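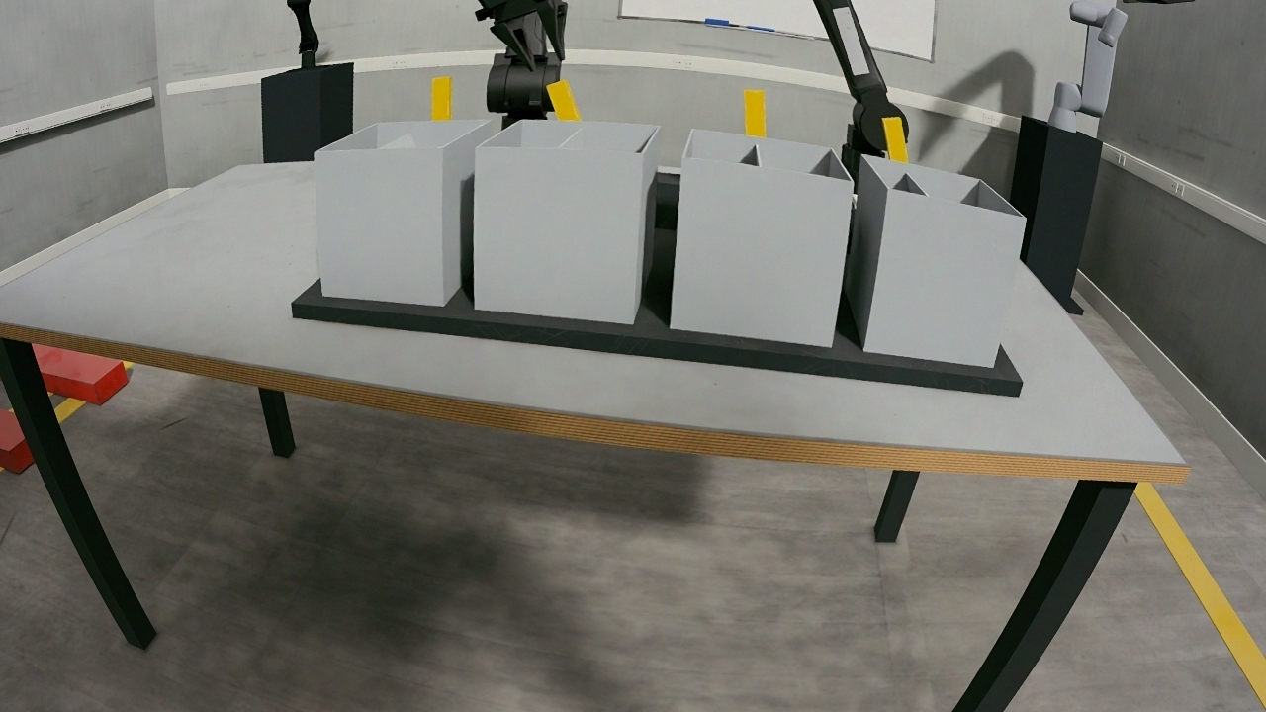 Aster Tsegaye
Senior Lecturer in Robot Software, Ellgate Polytechnic

Chapter 8
Planning in a Room That Does Not Exist

Every robot programmer has a favorite room, and it is usually one without air in it. Nothing in a simulated cell gets dusty. The bins stay where the scene file put them, and if an arm goes through the table at full speed you press Reset and go to lunch. For the next three chapters we will live in such a room. It has a plywood-edged table, a black tray, four gray bins in a row and two arms behind them, and you will come to know it better than your own kitchen.

The exercise that runs through this part of the book is called the Trimton cell, after the building where the first version was written on a machine that doubled as a space heater. The task sounds like something you could finish before breakfast. Each bin has a yellow piece associated with it. Your software must decide which arm reaches for which piece, find a path for each, and carry out both without the arms meeting. Most students have a plan by the end of the first hour and a collision by the end of the second.

8.1 What the planner knows

A planner knows what you tell it and will believe you completely. In Zekent, the planning library used in this book, the world is a list of shapes with positions attached. If a bin is on the list, it is solid. If you forgot to add it, it is air, and the arm will treat it accordingly.

Look at the four bins again with this in mind. They are open at the top and divided on the inside. The lazy way to model one is a closed box, and the lazy way is often right: a box is quick to check, and an arm that stays out of the box also stays out of the bin. The trouble starts when you want to put something in. A closed box has no inside, so the planner will report, with perfect honesty, that the goal cannot be reached. Students then spend an evening adjusting the solver. Please check the shapes first.

The gap between the second and third bins is wider than the one between the first and second. To you this is a detail of the furniture. To a planner it may be a corridor, and it will use any corridor it can squeeze through, however rude that looks. If you would prefer that it went over the top, you have to say so, in numbers.

8.2 Two arms, one table

With a single arm, everything in the cell can be treated as standing still. Add a second and each arm becomes furniture for the other, furniture of the worst kind, the kind that moves.

There are three common ways out. You can plan for both arms together, as if they were one large and badly designed robot. You can plan the first arm, freeze its path, and make the second work around it in time. Or you can split the table down the middle and forbid either arm to cross the line. We take these up in Sections 8.4 to 8.6, starting with the split table, which is dull and runs in more factories than its critics would like to admit.

Planning jointly is the most satisfying on paper. It is also where the search space gets away from you. The version supplied with the exercises gives up after 30 seconds and returns an error with the code 535. You will be seeing it often. It means only that time ran out, and says nothing about whether a path exists, a distinction worth writing on the wall above your desk.

8.3 Things the camera sees and the planner does not

A rendered scene is generous with detail. Ours has a whiteboard with markers on its lower edge, cable trunking, yellow stripes on the floor and a shadow on the back wall shaped like a bent arm. In the exercise files, none of these has a collision shape. The shadow in particular has fooled more than one homemade vision module into reporting an extra robot, and Chapter 9 will give you the chance to make the same mistake.

Keep the two worlds apart in your head: the one that gets drawn and the one that gets checked. They are stored separately, edited separately, and will drift apart the moment you move a bin in one and forget the other.

Before you read on

Load the cell and switch the display from visual to collision shapes. Write down everything that disappears. Then move the rightmost bin by the width of your hand, in the collision world only, plan a reach to the piece nearest it, and watch the result in the visual one. Keep the log file. You will need it for Exercise 8.3.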